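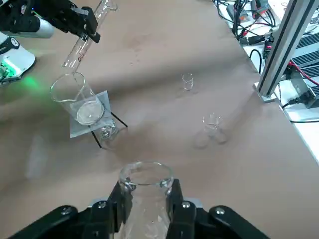

Skorbridge Papers > Teaching Laboratories > Section 3

3. Volume reading in first-year practical work

3.1 Background

Students in introductory chemistry courses learn to read a meniscus in the first weeks, and many still read it wrong at the end of the term. The usual errors are a line of sight above the liquid surface, reading the top of the curve, and rounding to the nearest printed line. We looked at how often each of these appeared in written lab reports at two colleges, Skorbridge and Minja.

3.2 Reports and coding

We collected 1,435 reports from 13 lab sections. Each report gave at least one volume measured with a graduated cylinder and the final digit the student had estimated. Reports with no raw data page were left out. Two coders worked separately and met in April to settle the entries on which they differed. Readings ending in zero were marked as possible rounding, but only when the same student did this 3 times or more.

Sections differed in how they were taught. Some had a printed handout, and others had a short talk at the bench. The handout covered eye level and the bottom of the curve but did not mention the estimated digit, so we treat that item separately in Section 4. Clear glassware of the general kind used in such courses is shown in Figure 2.

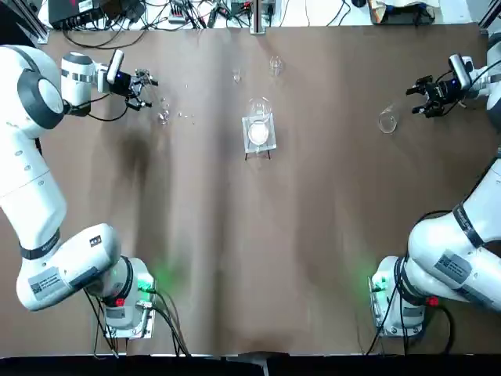
Figure 2. Clear glassware on a covered table.

Fouad Saab objected to our coding rule in a written comment, saying that a final zero is a correct reading one time in ten and that three of them from one student prove very little. We agree that the rule is loose. We kept it for the main count and repeated the count without it, and the order of the three error types did not change.

3.3 Limits

Reports show what a student wrote down, and we have no record of where the student's eyes were. A wrong line of sight was therefore coded only when the student mentioned it in the discussion of error.

Contact the editors | Copyright Skorbridge Papers | Back to top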